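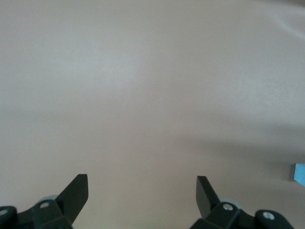 Wrist view with the fingers open and bare cover between them.

Brosum Bench: Pre-Run Inspection Checklist, with Comments
Project: Yimyam (learning to grasp from the wrist view alone)
Inspector: Angharad Maddocks
Date: Mon 18 February
Result: Pass, two follow-ups

Background for new inspectors

Yimyam asks whether an arm can find and pick up a small cube using only what the wrist camera gives it, with no overhead view and no depth. The current model was trained on more than 4,000 short grasp attempts and it's doing wonderfully well. The last evaluation had 528 trials, and the success rate held up on cube positions the model had never been given in training, which is the result we were all hoping for! Now we want to repeat it with different lighting, so the bench has to be in a known state before each block of trials.

Fill in every line. Comments are welcome and people do read them.

Section A. Area and emergency stop

A1. Emergency stop pressed and released, arm stays down until re-enabled. OK
A2. Second stop at the door end tested. OK
A3. Floor line clear, stools pushed back. OK
Comment: The tape is lifting again by the cable tray. I pressed it down, but it wants a fresh strip. (Follow-up 1)
A4. Speed limit set to the evaluation value and locked. OK
A5. Operator has the pendant in hand before power is applied. OK

Section B. Gripper

B1. Power isolated before hands go near the fingers. OK
B2. Finger plates checked by hand for play. OK
Comment: No movement on either side. I love how well this pair has held up since we switched to the Hirnitz mount.
B3. Screws at the finger bases and on the outer ends of both halves checked with the driver. OK
Comment: The silver heads are easy to find against the dark housing, even in the wrist view. Check them with the driver anyway. A screw can look perfectly fine and still turn under your hand.
B4. Open and close 10 times at low speed, listen for clicking. OK
B5. Fingers level with each other when fully open. OK
Comment: Compare the tips in the live view. If one is clearly higher, stop and write it up, please don't correct it in software.
B6. Cable relief at the wrist not pulling at full rotation. OK

Section C. Table cover

C1. Cover wiped, no tears, edges tucked in. OK
C2. Cover smoothed across the work area. OK, with comment
Comment: There is a faint curved crease toward the top right of the first wrist view. It's well away from the fingers, so I passed it. We do care about creases, though! An early version of the model was quite happy to drive toward a fold as if it were the edge of a cube. Give the cover another pull before the next block. (Follow-up 2)
C3. Stray objects removed before calibration. See comment
Comment: Look at the sides of the view as well as the middle. There's a thin strip of light blue at the far right of that same view, easy to miss if you only check between the fingers. For calibration the cubes go back in the tray, every one of them.

Section D. Light and shadow

D1. Bench lamps at the marked setting. OK
D2. Live view checked for glare. OK
Comment: A soft pale patch on the cover is acceptable. A hard reflection is a fail.
D3. Shadows noted in the log. OK
Comment: This is the part of the method I'm most excited about. Most setups I've worked on try to get rid of shadows. We keep them and record them, and the ablation suggests the model uses a cube's shadow to judge how far it has left to go. When we blurred the shadows out of the test views, the arm started closing early. So please write down which side the shadows fall on, every time, even if it hasn't changed since the last block.

Section E. Cube placement for a two-cube trial

E1. Foam cubes inspected for dents and torn corners. OK
E2. Cubes placed according to the position card, hands out of the area before the arm is enabled. OK
E3. Starting view compared with the card. OK
Comment: For this card the orange cube is the near one and the blue cube is beyond it, nearly in line, with both shadows falling to the right. Neither cube should be between the fingers at the start. The near cube is deliberately over toward the left finger, so the arm has to make a proper sideways correction before it closes. Watching it do that smoothly is still the best part of my week!
E4. Cover checked again for specks after placement. OK
Comment: I noted one tiny white speck far over on the left, about level with the blue cube. Might be dust. Flick these off between trials when the arm is disabled, and don't reach in for one mid-trial. 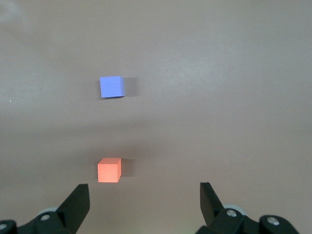

Section F. During the block

F1. One person watches the arm, one person watches the log. OK
F2. Stop after any contact with the table, even a light one. OK
Comment: None in this block.
F3. Trial stopped by hand if the arm has not closed within six seconds. OK
F4. Failed grasps kept in the data and labeled. OK
Comment: Please label the near misses carefully. They taught us more about the early-closing problem than the clean grasps did.

Section G. Shutdown

G1. Arm parked, fingers open, power isolated. OK
G2. Cubes back in the tray, cover left flat. OK
G3. Drusteck drive log copied to the shared folder. OK
G4. Follow-ups entered on the board: floor tape, cover crease. OK

Next full inspection: July, or sooner if the fingers or the mount are changed.

Signed: Angharad Maddocks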